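### 4. Making the bed (Pekunness guest room)

You have reached the part of the house guide that guests skip. The bedspread is large and opinionated, and it will slide to the floor at 3 a.m. if you let it.

1. Strip the bed down to the fitted sheet. Pillows go on the armchair.
2. Lay the top sheet with the wide hem at the head. Tuck the foot first, then the sides.
3. Stand at the foot and throw the bedspread toward the head in one go. Two throws are allowed. After three, call Peiyu.
4. Walk around and even out the drop on both sides. The flowers have no right way up, whatever Hongjun says.

**Note:** The weave is crinkled and is meant to be. Hongjun Peng once spent an evening with an iron proving otherwise, and the bedspread won.
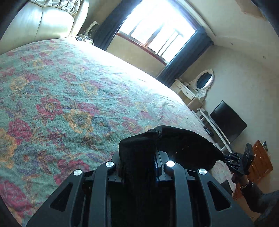

5. Smooth from the middle outward with a flat hand. Stop when it looks decent - perfection lasts until somebody sits down.
6. Fold the top edge back 12 inches and set the pillows on the fold.
7. Return the armchair to its usual angle. It is cream leather, so no jeans that are still thinking about losing their dye.

**Caution:** Keep the bedspread clear of the cables at the head of the bed. A good hard tug at step 3 will bring down whatever is plugged in, and you will be on your knees with a flashlight.

**Washing:** Cold, gentle, by itself. Line dry in the shade. The dryer on 600 Tretell Lane's top setting is for towels and people with money.

If a seam has opened, leave it on the hall table for Shuzhen Xie. Do not attempt a repair with the stapler again.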